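Rititance 桌面小厨台项目进展报告
致:Ekora 资助项目组
提交人:Daranee Thepsuriya
日期:2022年2月21日

各位好!

上次交报告的时候,我们手里还只有几张草图和一堆尺寸对不上的盆。现在可以很高兴地告诉大家,第一套小厨台已经摆上桌了,课也开了,来的人比报名表上写的还积极。有几处做得不如预想,我也照实写在后面,连同下一阶段想调整的钱怎么花。

先帮新加入项目组的同事补一句背景。Gimholm 那栋楼里的单间多数没有独立厨房,住户共用走廊尽头的一个水槽,晚饭后排队是常事。我们想做的是一套能摆在普通桌子上的洗涮角:浅盆、小龙头、挂东西的横杆、垫在底下的台面,再配一门短课,教大家在一张桌子大小的地方把饭后那摊东西收拾利落。课和家什是一起设计的,哪一节课上觉得别扭,下一节课之前就改家什,改不动的就改教法。

一、样台的搭法

桌子没有新买,用的是教室里原有的长方形桌,浅色木面,高度坐着站着都合适。上面铺一块大白板,几乎把桌面占满,只在边上露出一圈木头。最初的方案里没有白板,盆直接放在木面上,是 Somkiat Kongkaew 在试摆时提出来的:木头怕水,白的东西看得清哪里脏,收拾的时候心里有数。试下来他说得对,我们就定了。

盆选了黑色、圆角、带一圈高起的边。浅盆的好处是手伸进去不用架着胳膊,小碗和勺子一眼就能看见,坏处是水稍微大一点就会溅,所以龙头一定要小,出水口要往下压。盆后面立一根 T 形架子,横杆比较长,原本的打算是挂抹布和小刷子。横杆的高度我们来回改过,太低了挡手,太高了挂上东西就晃,眼下的高度大家都还满意。
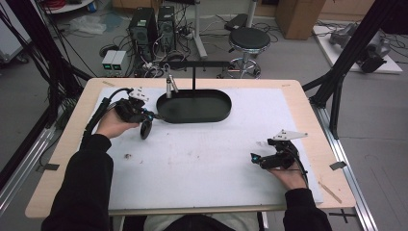 样台布置:浅木色桌面铺白板,后方为黑色浅盆、银色小龙头和 T 形横杆。

搭样台的费用比预算省,省下来的主要是桌子那一笔。具体数字在附表里,我只想提一件小事:盆和龙头当时是分开订的,到货后才发现供货方给的图纸和实物差一点点,龙头底座要往左让才能对准盆口。Waraporn Wongsuwan 当天下午就把底座重新定了位,没有耽误开课。以后再做,这两样会一起订,图纸上的位置也按她改过的来。

二、课上得怎么样

到目前为止开了 25 次课,每次 5 个人,坐得开,也说得上话。报名的人里有刚搬来的学生,有带孩子的家长,也有几位一个人住了很多年的老住户。我原先担心老住户会觉得“洗碗还要人教吗”,结果他们是提意见最多、来得最准时的一批,有位阿姨还把自己家的一套规矩写在纸上带来,从筷子写到锅盖,密密麻麻,我们挑了一部分放进了讲义(当然先问过她)。

课的内容前后变了不少。第一版讲义写得太满,从洗涤用品的种类讲起,讲到一半大家的手已经痒了,都想先动手。第二版把讲的部分压到最短,坐下来就摆东西。现在一节课大致这样走:

先把台面清出来,和洗涮没有关系的东西一律拿走,手机也收起来。
再把要洗的分开,小件归小件,大件归大件,尖的、怕碰的单放。
小件先下盆,勺子和筷子平着放,不要竖着插。
洗好的往一侧走,待洗的留在另一侧,两边不要混。
最后擦台面,从盆边往外擦,擦到木边为止。

顺序本身没有什么新鲜的,难的是在这么小的地方一直守住它。大家在家里养成的习惯是“哪里有空放哪里”,地方大的时候看不出毛病,一上小厨台就乱。有一节课,一位学员把洗好的碗又洗了一遍,自己笑得停不下来,后来主动要求多练一轮。我很喜欢那一节课,气氛特别好,下课以后大家还站在桌边讨论抹布该挂左边还是右边,一直说到管门的人来催。

讲义一共印了 300 份,除了发给学员,也放在楼下的信箱旁边让人自取。第一批很快就拿完了,说明没来上课的住户也有兴趣。Nantana Saithong 建议把“先分后洗”那一页单独印成一张能贴墙的纸,字放大,配简单的线条图。她已经画好了初稿,我觉得很合适,打算放到下一批里一起印。

三、关于台面的选择

台面是这个阶段花心思最多的地方,值得多写几句。我们要的是一块能盖住桌子、浅色、不反光、拿得动、脏了看得出来的板。要求听着不高,凑齐却不容易。光面的板子好擦,可灯一照就晃眼,碗底在上面还会滑;粗一点的板子稳当,又容易藏渍。比来比去,选了眼下这一种:白色,不反光,表面带一点细细的颗粒感,东西放上去稳。

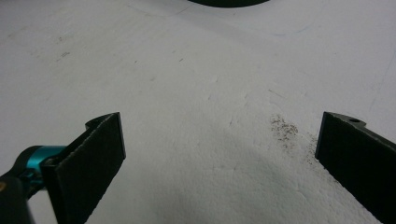
Nantana Nuchit 读过本报告初稿后来信说,白色台面她赞成,可是用久了发灰怎么办,住户会不会因为看着旧就不愿意再用,希望我们在推广之前先想好换板的办法,别让这一笔开销落到住户头上。

她提的问题很实在。我们现在的想法是把板子当成可以替换的部件来做,尺寸固定,裁好就能换,旧板翻面还能再用一阵。换板的费用计划列入下一阶段的维护预算,由项目承担。至于多久换一次,手里的使用记录还太少,我不想随便写一个周期出来,等再上一段时间的课,把每块板的情况记下来再报。

板上的痕迹我们也在留意。用到现在,表面有浅浅的擦痕和零星小印子,不影响使用,但对新来的学员来说第一眼的印象确实会打折扣。Somkiat Kongkaew 试过几种清洁办法,软布配少量清水效果最稳,带颗粒的清洁膏反倒会把表面磨毛,已经写进讲义的注意事项里了。

四、小件的收放

小件指勺子、筷子、小刀、开瓶器一类。课前问卷收回 66 份,里面有一道题问“饭后收拾最烦的是什么”,写得最多的就是小件:找不到、沾在盆底、洗完没地方沥水。我们原来把重点放在碗和锅上,看到这个结果立刻调整了课程,专门拿出一段时间练小件。

练习用的东西很普通,一把深色的金属勺,一个黑色椭圆盆,再加一块白台面就够了。颜色对比是特意留着的:深色勺子搁在白板上很显眼,落进黑盆里就不容易看清,学员马上能体会到为什么要数着放、数着拿。有人问能不能换一个浅色的盆,省得看不清。可以换,不过大家家里的盆什么颜色都有,先在难一点的条件下练熟,回家会轻松很多。想用浅色盆的学员,我们下次会另备一个,让他们自己比较。

勺子摆在哪里也讨论过。放得离盆太近,手一碰就掉进去;放得太靠近自己,又占了擦台面的地方。目前的做法是靠后放,挨着盆那一侧,柄朝着盆,拿起来顺手。左手习惯的学员把方向反过来就行,讲义里补了一张左手版的示意。 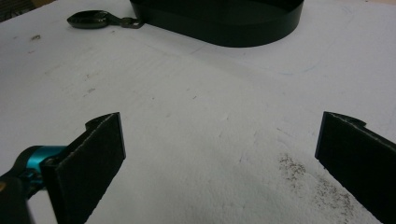

五、遇到的问题

横杆的承重不够理想。干抹布没有问题,拧得不够干的厚抹布挂上去,杆子会往一头歪。Waraporn Wongsuwan 在试一种更宽的底座,前提是不能再往桌子中间占地方。

教室里光线不均匀。上午的课很舒服,下午靠近中间的位置会偏亮,白板又把光打回来,有学员说看久了眼睛累。窗帘已经在问价,顺利的话下一批课就能装上。

Thaweesak 分点的进度落后。那边的桌子比我们的窄,现有的白板铺上去两头悬空,直接裁又会浪费。Daranee(也就是我)去看过一次,量了尺寸回来,正在和供货方谈小一号的规格。开课时间因此往后推,我不想为了赶日期把一套不合适的东西搬过去。

还有一个是我自己的失误。第一轮报名时没有写清楚孩子能不能一起来,结果有几位家长白跑一趟,很过意不去。报名表已经改好,带孩子的另开一个时段,桌上会多放一副小号的围裙和手套。已经有家长给我发消息,问什么时候轮到他们,期待得很!

六、下一阶段的安排

先把 Thaweesak 的小号台面做出来,摆好以后请当地住户试用,再定开课的日子。原来的教室继续上课,同时开始记录每块白板的使用情况。贴墙的那一页讲义定稿后与新一批讲义一起印。左手版示意已经有人要单独的份数,也一并加印。

到今年九月,我们希望两处都能稳定开课,并且把整套东西的尺寸、订货办法和讲义整理成一份可以直接交给别人照着做的资料。已经有隔壁楼的管理方来打听过,想给他们的公共活动室也配一套。我请他们先来看一节课,看完再谈。

七、需要项目组确认的事项

请确认桌子一项节余的经费能否转到换板和窗帘上,总额不变,明细见附表。
请确认小号台面的打样费可以在本期列支。
讲义加印的数量我们倾向于和第一批相同,如有不同意见请在例会前告诉我。

另外,真心欢迎各位抽空来坐一节课,位子我来留。来的话请穿袖子好挽的衣服,上课是要动手的。

Daranee Thepsuriya
Rititance 桌面小厨台项目

附:经费明细表、讲义修订稿、课前问卷汇总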